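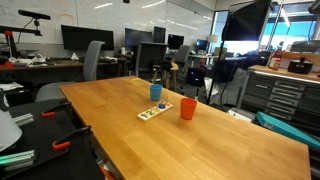

Gravden Center
Minutes of the Furnishings and Materials Meeting
Held in Room 116, Taredar Building, 25 Feb 2022

Present: the Chair; the Facilities Manager; the Materials Coordinator; the Purchasing Officer; two representatives of the room users; the Recording Secretary.
Apologies: the Head of Programs.

The Chair called the meeting to order at 9:35 a.m. and noted that a quorum was present.

1. Minutes of the previous meeting

The minutes were approved with one correction. Under item 4, the words "desk surface" should read "table surface." The Recording Secretary will file the corrected version.

2. Matters arising

2.1 The key to the supply closet has been replaced. A second copy is held at the front desk and may be signed out during office hours.

2.2 The request for a coat rack outside Room 116 remains open. The Facilities Manager reported that the wall at the preferred location cannot take the fixings and that a free-standing rack is being priced.

2.3 Labels for the shelves in the supply closet were to have been printed by the Materials Coordinator before this meeting. The item was carried forward.

3. Condition of the wooden table

3.1 The Facilities Manager presented the care plan for the butcher-block table. The top is to be wiped with a soft cloth at the end of each working day. Scouring pads and bleach-based sprays are not to be used on it.

3.2 A quotation for sanding and re-oiling the top had been received from Erkuvley in the amount of $600. The quotation covers labor and materials but does not cover moving the table out of the room. One of the user representatives asked whether the work could be done in place. The Facilities Manager replied that Erkuvley had advised against sanding indoors near shared desks.

3.3 The meeting discussed whether the work was needed this year. The view of the room users was that the top remains serviceable and that the oiling alone would be enough for the present. The Purchasing Officer agreed to ask Erkuvley for a separate price for oiling only.

3.4 It was moved, seconded and carried that no sanding be ordered before June and that the matter be brought back when the second price is in hand.

3.5 Users are reminded that hot drinks and open bottles should be kept off the wooden top. Drinking water may be kept on the long desk.

4. Small materials for the table

4.1 The Materials Coordinator reported on the items currently kept out for table use, namely the blue cup, the orange cup and the wooden puzzle board. These were approved at the last review for sorting, stacking and placing activities and have been found suitable by those who use them.
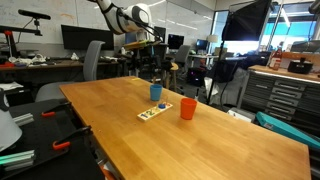
Table materials under item 4: blue cup, orange cup and wooden puzzle board.

4.2 The cups. The user representatives asked that the blue and orange cups be kept as they are and not exchanged for a matching set. The written activity sheets refer to the cups by color, and a change would mean rewriting the sheets. The meeting agreed. The cups are not for drinking, and a note to that effect will be added to the supply list.

4.3 The puzzle board. The Materials Coordinator asked users to return pieces to the board at the end of each session. Loose pieces have been found in desk drawers and, on one occasion, in the recycling bin. A piece found anywhere in the building should be brought to the front desk.

4.4 A spare board of the Hakim pattern can be ordered for $75. The Purchasing Officer observed that the price includes delivery but that single replacement pieces are not sold. After discussion it was agreed to order one spare board, to be held in the supply closet and used only if pieces from the present board cannot be recovered.

4.5 One user representative proposed a shallow tray to hold the cups and the board together when they are put away. The Materials Coordinator will look for a suitable tray among existing stock before any purchase is considered.

5. Layout of the tabletop

5.1 The meeting considered a request that the cups and the board be set out in the same way at the start of every session. Practice has varied, and users arriving for the afternoon have at times had to ask the morning group how things should stand.

5.2 It was agreed that a printed layout sheet would be of help, provided that it is short. The sheet will cover the starting layout only. Once a session is under way, users may place the cups and the board wherever the activity requires.

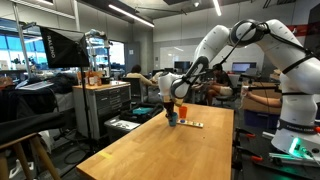

5.3 The user representatives will draft the layout sheet and circulate it for comment. Comments should be sent to the Recording Secretary in writing.

5.4 On the use of tape, the Facilities Manager asked that only low-residue tape be applied to the wooden top. Tape that has begun to lift should be replaced and not pressed down again. Masking tape from the mail room is not suitable and leaves a mark on oiled wood.

6. Seating and desks

6.1 Mesh-back office chairs in Room 116 are to remain in the room. Chairs borrowed for meetings elsewhere in the building have been slow to come back. The Chair will write to the other groups on the floor.

6.2 The long desk was discussed briefly. Users are asked to coil spare cables and to take home personal items that are not in regular use. The Facilities Manager proposed a desk-clearing hour once a month. The proposal was supported in principle, but no time could be agreed, and it will be settled by e-mail.

6.3 The whiteboard should be wiped when a group has finished with it. Anything that must stay up should be marked "Keep" with initials beside it. Old marker that does not come off with a dry cloth should be reported and not scraped.

7. Purchasing

7.1 The Purchasing Officer confirmed that the spare puzzle board can be charged to the current materials budget. The table work, if approved later, would be charged to building upkeep and would need the signature of the Head of Programs.

7.2 Requests for new materials should be made on the standard form. Requests made in the hallway will not be recorded.

8. Any other business

8.1 A user representative asked whether the supply closet could be left unlocked during the day. The Chair declined the request for the present and asked that it be raised again after the shelves have been labeled.

9. Actions

Purchasing Officer: obtain oiling-only price from Erkuvley; order one spare puzzle board.
Materials Coordinator: print shelf labels; add note on cups to supply list; look for tray.
User representatives: draft layout sheet.
Facilities Manager: price free-standing coat rack; propose times for desk clearing.
Chair: write to other groups about chairs.

The meeting was adjourned at 10:50 a.m. The date of the next meeting will be announced by the Recording Secretary.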